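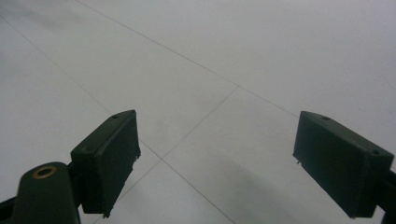

Dark green gripper fingers, open, over pale floor tile.

Rureo Lodging and Tours Association
Minutes of the regular meeting, November 15, 2025

Present: nine members, which is a quorum. The chair called the meeting to order and asked that phones be silenced.

1. Minutes of the last meeting
Approved with one change. The line saying members "welcomed" the Urkis booking proposal now says members "heard" it.

2. Stranded guest fund
The fund stands at 2920. One claim was paid since the last meeting, for two extra nights at the Trelter guesthouse after the ferry stopped running. The secretary asked why the claim form still has no space for the airline's or ferry company's own refund. No answer was given. Several members doubted that anyone checks whether guests are paid twice. The form will be redone before more claims are taken.

3. Urkis booking proposal
Urkis has sent a second version of its offer to handle rebooking when flights are canceled. The company says it can move a guest to another room "within minutes." Members asked where those rooms would come from in high season, when every house in Rureo is full. The offer does not say. It also leaves out who pays if the second room costs more.

The member from the harbor inn noted that the yearly fee has gone from 1586 to a "starting price" with no number next to it. The chair felt a short trial could do no harm. Others pointed out that the last short trial, the shared airport van, ran for two seasons and lost money in both.

Moved to ask Urkis for a full price in writing and the names of two towns already using the service. Carried, with one against. No trial until both are received.

4. Thepsuriya trail shuttle
The shuttle operator reports nearly 300 riders last season. It was asked whether that means people or trips — a guest who rides up and back may be in there twice. The operator's letter can be read either way. The request for a larger share from the association was put off until ticket stubs are provided.

5. Welcome leaflet
The new draft was passed around. Members objected to "always sunny" and "five minutes from the beach." The walk is uphill and takes longer. Both phrases are out. The doctor's phone number is wrong again and will be corrected before printing.

6. Other business
The parking sign at the Trelter turnoff still faces the wrong way. The town has been written to twice. A third letter was approved, without much hope.

Next meeting in February, same room. The heating is to be switched on beforehand.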